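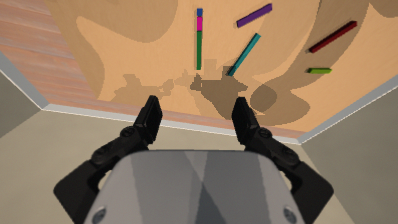

Neue Regeln für Aufzeichnungen aus der Simulation

Seit dem 6. Februar 2026 gilt für alle Gruppen im Projekt Torkomine eine gemeinsame Hausordnung für simulierte Greifaufgaben. Wir haben lange darüber gesprochen, und ich möchte an dieser Stelle erklären, was sich für die tägliche Arbeit ändert. Der Text der Regeln liegt im Projektordner unter dem Namen Moya, Fassung 2.

Der Anlass war eine Durchsicht im Oktober. Damals haben wir 2449 Episoden geprüft, die in Clarncombe und in Skaltside entstanden sind. Bei 231 davon fehlte die Angabe, mit welchen Startpositionen die Teile auf den Tisch gelegt wurden. Bei weiteren 176 war unklar, welche Fassung des Greifermodells geladen war. Solche Episoden kann man ansehen, aber man kann sie nicht wiederholen, und für einen Vergleich zwischen zwei Standorten sind sie deshalb ohne Wert.

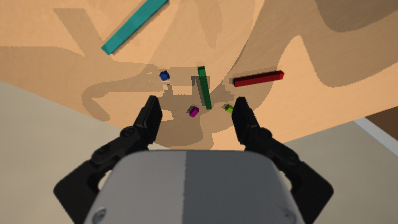 Die erste Regel betrifft darum das Protokoll. Jede Episode bekommt vor dem Start einen Eintrag mit Startwert des Zufallsgenerators, Fassung der Szene, Fassung des Robotermodells und Namen der verantwortlichen Person. Wer einen Wert während der Reihe ändert, beginnt eine neue Reihe. Das klingt streng, aber eine halb geänderte Reihe hat uns im Herbst mehrere Tage gekostet.

Die zweite Regel betrifft die Kameras. Eine Ansicht vom Greifer und zwei Ansichten vom Raum sind Pflicht. Alle müssen denselben Zeitstempel benutzen. Die Ansicht vom Greifer allein genügt nicht, weil man dort den Abstand zur Tischfläche schlecht beurteilen kann.

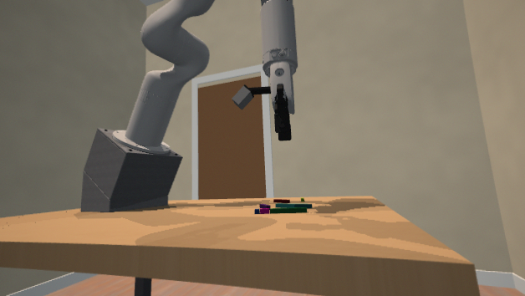
Raumansicht mit angehobenem Greifer über den farbigen Teilen.

Über die dritte Regel gab es die meisten Diskussionen. Fehlversuche werden nicht mehr gelöscht. Sie bleiben im Bestand und erhalten ein Kennzeichen mit dem Grund: Teil verfehlt, Teil verloren, Tisch berührt oder Zeit abgelaufen. Itziar Nieto hat in der Sitzung mit Recht bemerkt, dass eine Erfolgsquote ohne die Fehlversuche keine Quote ist. Die Kollegen in Skaltside hatten Sorge wegen des Speicherplatzes – dafür haben wir jetzt eine Lösung mit reduzierter Bildrate im Archiv.

Viertens gelten die Grenzen für Geschwindigkeit und Kraft auch in der Simulation. In der Nähe der Tischfläche fährt der Arm mit den gleichen Werten, die wir an der echten Zelle erlauben würden. Ausnahmen sind möglich, sie müssen aber im Protokoll begründet werden.

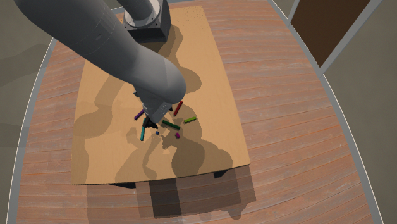
Der Greifer dicht über der Tischfläche, zwischen den Stäben und Blöcken.

Von den älteren Episoden sind bisher 1316 nach den neuen Regeln nachgetragen. Wer noch eigene Reihen auf einem lokalen Rechner hat, soll bitte zuerst das Protokoll ergänzen und erst danach die Daten hochladen. Fragen zur Fassung 2 und Vorschläge für die nächste nimmt Itziar Nieto entgegen.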